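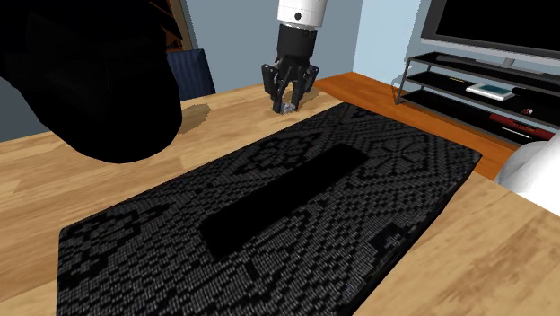 A woven mat in black and gray on a wooden tabletop.

Features > Home and Table > Interviews

Print this page
E-mail this story

A Wemham weaver on setting up shop, slow months and the price of yarn

The owner of the Nemer weaving workshop in Wemham did not plan to sell table linen. She wanted to make blankets.

"Blankets took me three weeks each and people wanted them for the price of a store one," she said. "A placemat I can finish in a day, and a customer will buy four."

She has worked from the same two rooms behind the old feed store for 13 years. The larger loom came from a mill sale in Clornthorpe and had to be taken apart to get through the door. She still has 17 of its original parts in a coffee can, all of them replaced.

Most orders come in September, ahead of the holidays. Last year she shipped 161 pieces that month and turned down a restaurant that asked for 1,000 napkins.

"I would have been weaving white squares until spring," she said. "I told them to try a factory."

Yarn is her biggest cost. She buys cotton by the cone and dyes small batches herself, usually starting at 6 a.m. while the building is quiet. Dark colors are the hardest to get even.

Asked how people should look after a woven mat, she kept it short. "Shake it out. Wash it cold. Lay it flat and leave it alone."

She takes one student each winter. The current one is working on a table runner and has unpicked the first foot of it twice.

Related items
Georgiev pottery reopens its shop
Clornthorpe mill sale draws buyers
How to store table linen
Wemham craft market adds evening hours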